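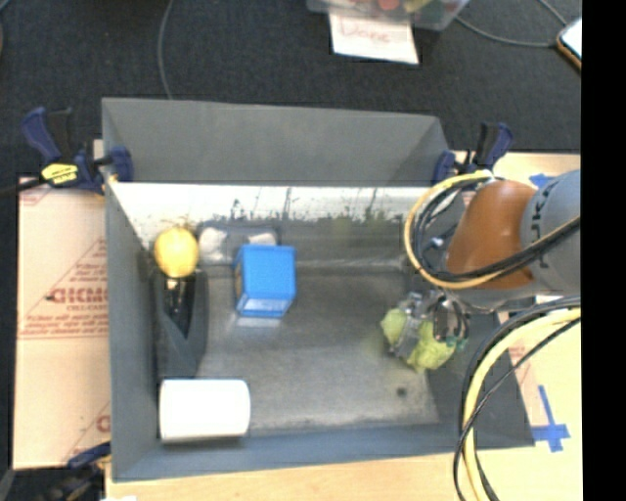
In Defense of the Bin

2019-10-23

Every storage company in the country would like me to know that my belongings deserve compartments. The Horora catalog, which arrives whether or not anyone in my house wants it, devoted its fall issue to dividers. There were dividers for drawers and dividers for the larger dividers. On one spread a family of spatulas lay in felt-lined slots, like dueling pistols.

I would like to say a word for the big gray bin.

You know the kind. It has tall sloping sides and no lid, and its organizing principle is gravity. A bright blue cube goes in. A round yellow ball-like thing goes in and ends up near the wall. Something lime green and crumpled settles at the other end and stays crumpled, as is its right. None of these belong together in any system Horora would recognize, and yet they are together, in one place, and I can name the place.

That is most of what I ask of storage. I have lived the other way. Last January, in the grip of a resolution, I bought the Vilela Home Sorting System, a wall of little drawers with a label holder on each. I spent $400 on it and two evenings on the labels. By the end of the month I owned a drawer marked "Small Misc." and a drawer marked "Misc. (Small)," and I could not have told you the difference under oath. The tape measure went missing in March. It was in "Measuring," where I had never once thought to look, having spent my whole life finding it under other things.

The sorters will say that a bin is just a mess with walls. I grant them this completely. The walls are the good part. A mess without walls is a floor, and I have had one of those too, and stepped on it at night. With a bin you look down through the open top, you see a blue corner or a bit of green, you reach in and push things around until the one you want comes up. Sometimes you find a second thing you wanted. No one has ever opened a labeled drawer and been surprised, except by its being empty.

There is also the matter of putting things away, a subject on which the catalogs go quiet. Finding is the glamorous half. Putting away happens when you are tired, and what a tired person can reliably do is drop an object into a large opening. My neighbors on Grirko Street have a playroom with 500 dollars' worth of matching baskets, sorted by color, and their children use one of them. It is the biggest one. The rest hold a few toys apiece and look wonderful.

I do have rules. Nothing wet, nothing sharp, nothing with a deadline. The tax papers live in a folder, because I once met the alternative. And when the bin fills to the rim I tip it out on the kitchen table and go through it, an hour's work twice a year, with the radio on.

Dinum, I see, is now selling a set of inserts that fit inside large bins and divide them into nine sections. They come in gray. I have put the flyer in the bin, under the cube.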